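Corner Counter, Two Months In: My Review of Nasell Speckled Quartz

I promised a few people I'd write this up once the worktop had had some proper use, and as we've now cooked on it, spilled on it and generally flung things at it since January, I reckon it's time. Short version for the impatient: I like it a lot, I'd have it again, and there are 2 things I'd do differently.

A bit of background. Our kitchen is tiny. It's the sort where two people can't both be in there unless they're very fond of each other, and the only decent bit of preparation space is the corner, where the counter turns and runs along to the sink. The old worktop was a brown laminate with a swollen seam exactly where the two pieces met, and it had been annoying me for eight years. Water got in, crumbs got in, I once lost a whole teaspoon of sesame seeds down it. So the main thing I wanted from a new one was a corner I could wipe. Colour came second, and price came somewhere behind that until I saw the quotes!

I looked at three. Visser do a lovely plain white, but it was very plain and I could see every drip on the sample tile from across the room. Gurkex had a grey one with a sort of marbling in it that my partner loved and I thought looked like a bank. Then there was the Nasell, white with speckles, and that was the one I kept going back to and stroking in the showroom like a cat. The fitting was done separately by a local outfit called Indari, and I'll come to them.

So, the speckle. I can't recommend it highly enough. I'm a messy cook (flour, white pepper, the little papery bits off garlic) and a speckled surface is so forgiving between wipes. You do have to be careful that you're not kidding yourself, mind. I ran my hand along it one evening thinking it was spotless and came away with half the breadcrumbs from tea. A damp cloth, a dry cloth, done. I've stopped using spray on it altogether apart from after raw chicken.

Stains were my big worry, because of how we eat. There's a lot of dark vinegar in this house, and a lot of chilli sauce, and I'd read all sorts of horror stories about pale counters going pink. What I do is keep the bottles right at the back, along the wall, so that any drips land where I don't prepare food. Chen cu gets everywhere, it runs down the bottle however neatly you pour it, and I'd find a brown ring under it most mornings. Every ring so far has come up with warm water and washing-up liquid. The longest I've left one was overnight, and that took a bit of bicarb and a soft sponge, with me muttering over it for five minutes. Turmeric I haven't dared try. If you cook with it daily I'd ask for an offcut and do your own experiment first.

The back corner is worth a mention too, as it's normally where good intentions go to die. On the old worktop ours was all takeaway menus and a dead torch. Now the salt lives there, still in its bag (I keep meaning to decant it and I never will), with the sauce next door, and I can reach both while I'm standing at the sink. It's changed how I cook, a bit. I season as I go instead of charging off to the cupboard with wet hands.

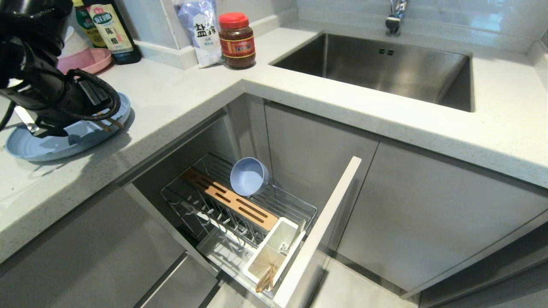
Mbali Gumede wrote to me after I'd put a first version of this up, wanting to know whether the raised ledge along the back was a pain to keep clean, as she'd been told to leave it off and run the tiles straight down to the counter. She had a similar corner, she said, and her fitter was adamant that ledges collect muck.

Well, Mbali, I was told the same, and I'm glad I ignored it. Yes, you get a line of dust on the top of it, and yes, the jars get pushed up against it and leave sticky patches. But it's the best sixty seconds of cleaning in the kitchen, one swipe along and you're finished, and it keeps puddles off the bottom of the tiles. In the old kitchen the grout at the bottom went a horrible colour and I was forever at it with a toothbrush. I'd have the ledge every time.

The tiles are light grey and glossy, by the way, and I'm happier with them than I expected to be. They bounce the light around, which a dingy corner badly needs. They do show splashes by the sink. I've made my peace with it.

On to the sink, which is the part I'd argue about. It's stainless steel with a brushed finish, mounted under the counter, and it's big. I went for the big one so I could get a wok in flat, and I can, and it's glorious. Sweeping vegetable peelings straight off the worktop and over the edge into the basin is a joy I hadn't known I was missing. No rim! Nothing to catch! But in a compact kitchen a sink that size eats your counter, and this is the first of my 2 regrets. On a busy evening I've got plates balanced where I'd like to be chopping, and there's usually one leaning up against the bottles because I've nowhere else to put it. If I were starting again I'd go one size down and put up with tilting the wok.

The second regret is the edge. I had the choice of a squared edge or a rounded one and went for rounded, thinking it would be kinder. It is kinder, to bowls and to hip bones, when I come round the corner too quickly. It also lets every spill run straight over the front and down the cupboards, and I think squared would have looked smarter. Get the squared one, unless you've got little ones tearing about.

Heat I can only half answer. The leaflet says use a trivet, so I use a trivet, and there's not a mark on it. Noise is something I hadn't thought about at all. Crockery makes quite a clatter on quartz, far more than on the laminate, and if you put plates down like I do (enthusiastically) then whoever's asleep next door will know about it. We've got some light blue plates with a raised rim that I use for everything from dumplings to toast, and they've survived plenty of hard landings, but I wouldn't trust anything delicate. Chopsticks roll off the plate and skitter about as well. Small thing, but it makes me jump.

Fitting. Indari quoted me £213 to take out the old worktop and get rid of it, separate from the main job, and I thought that was fair when I saw the state of what was underneath. They were tidy and they were on time, and the join in the corner is so good that I have to hunt for it with a fingernail. My one grumble is that the tap went in slightly stiff, and I had to ring twice before someone came and loosened it. When he did come he was in and out before the kettle had boiled, and it's been fine ever since.

Would I tell you to buy it? If you've a small kitchen with one corner doing all the work, and you cook the sort of food that drips, then yes, I would. Take a sample home first and look at it under your own lights, as the speckle looked much darker in the showroom than it does in ours. Ask about the ledge, ask about the edge, and measure your biggest pan before you choose a sink. I'm going to give the turmeric a go on the offcut next and I'll add a note when I have.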